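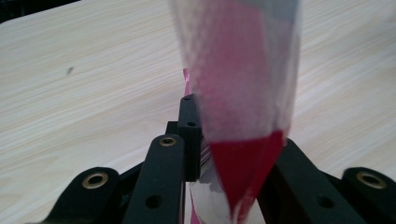

red filling, bag hung up, tip down

Piping bag leaks / air pockets with red filling, help before Saturday
Baking Talk > Fillings & Frostings

crumbcoat_kay
OK quick one, I'm on a break. Doing filled cupcakes for a thing at Drorkside, raspberry filling, the smooth kind (cooked, strained, cornstarch). Clear-ish disposable bag, no metal tip, just going to snip the end. Pic up top is the bag. You can see the color gets super dark down at the point and way paler up top.

Questions
- is the pale part up top air?? or just the plastic
- how big do I snip
- can I fill bags the night before or is that asking for it

Last batch I did in January I cut way too big and it was all over the counter, the box, me.

oldovenmitt
Plastic. Those frosted bags make everything look pink till the filling is packed right up against the film. Dark wedge at the bottom is where it's pressed in tight. Could be a little air too, can't tell from one photo. Squeeze it gently from the top with the tip pinched shut and see if the pale area goes dark.

Snip tiny. Smaller than you think. You can always cut again.

Stindton_Sweets
^ agree on tiny. Disagree on squeezing with the tip pinched, thats how I split a seam once. Hang it or stand it in a tall glass tip down and leave it 20 min. Air goes up on its own. Then twist the top closed just above the filling and you're done.

What's the white crumply stuff around the bottom? Paper towel?

crumbcoat_kay
some plastic or paper, not sure

oldovenmitt
20 minutes won't move bubbles through a thick cornstarch filling. Thin sauce maybe. Thick stuff just sits there with the bubbles in it. Push it down with a bench scraper on the OUTSIDE of the bag, laid flat on the counter, top to tip. Works every time for me.

Stindton_Sweets
I've been doing it in the glass for years and never had a blowout mid-cupcake so. Whatever works

twelve_egg_whites
Scraper person here too. Also cool the filling ALL the way first. Warm filling in a thin bag = soft bag, and it goes runny when you hold it. Your hands heat it up as well. I do two half bags and swap, one stays in the fridge.

Is that a pink stripe thing behind it, paper straw? Wrapper? Cute whatever it is, where from

crumbcoat_kay
Party stuff, theres a whole bag of pink and white from the Tamura store. Cupcakes are going pink and white too if I get to it

ok so: cool it, scraper, tiny snip. What about night before?

piebald_pete
Night before is fine. Twist the top, rubber band, clip the folded tip, lay it on a tray in the fridge. Don't cut the tip till you're standing over the cupcakes. Cornstarch filling will set up a bit so knead the bag in your hands before you start or it comes out in lumps.

twelve_egg_whites
knead it yes but then you're warming it up again lol. 10 seconds max

frostingfirst
Not to be that person but why not use a tip. A long filling tip goes straight in the middle of the cupcake, no coring. With a bare snipped bag you have to core every single one. I'd never go back.

crumbcoat_kay
don't own one and not buying one by Saturday. coring is ok, I have an apple corer

frostingfirst
Apple corer is too wide for a standard cupcake imo, you'll lose half the cake. Use the fat end of a regular piping tip or just a paring knife, cut a cone, pull it out, slice the pointy bit off, put the lid back on after.

oldovenmitt
Apple corer is fine. Don't go to the bottom, stop two thirds down. Done hundreds that way.

frostingfirst
we have very different cupcakes then

piebald_pete
Depends on the corer, they're all different. Try one and eat the evidence

Stindton_Sweets
One thing noone said. If any seeds got past your strainer a tiny snip WILL clog. Then you squeeze harder, then it all comes at once. Strain twice. If it clogs anyway, don't squeeze, push the tip back up a little between your fingers and wiggle it loose.

crumbcoat_kay
strained once. ugh. ok will do it again

How do you all keep the outside of the bag clean, mine's always sticky by the third cupcake

twelve_egg_whites
Fold the top down over your hand like a cuff before you fill it, fill, then fold back up. All the mess stays on the inside. And wipe the tip between each one, damp cloth on the counter next to you.

oldovenmitt
Or put the bag in a tall glass and fold the top over the rim, both hands free. THAT is what the glass is for

Stindton_Sweets
ha. fine

cirnberg_baker
Coming in from the Cirnberg group, we did this exact filling for a school fair. Two layers of bag. Put the filled one inside a second one, snip both. Those thin disposable ones go at the seam if you get impatient. Costs one extra bag, saves the shirt.

frostingfirst
wasteful, get a reusable one and wash it

cirnberg_baker
Reusable with red raspberry, enjoy your pink bag forever

frostingfirst
mine came clean. hot water, dish soap, inside out, right away

crumbcoat_kay
lol ok. Going with double bag bc I have a ton of them. Summary for me so I dont lose it: strain again, cool overnight, cuff the bag in a glass, scraper, twist + rubber band, fridge, small snip Saturday. Corer two thirds down, test one first.

piebald_pete
And make extra filling. You always need more than the recipe says

twelve_egg_whites
or you have a jar of it left over for toast. Either way. Post the finished ones

crumbcoat_kay
will do, break's over, thx all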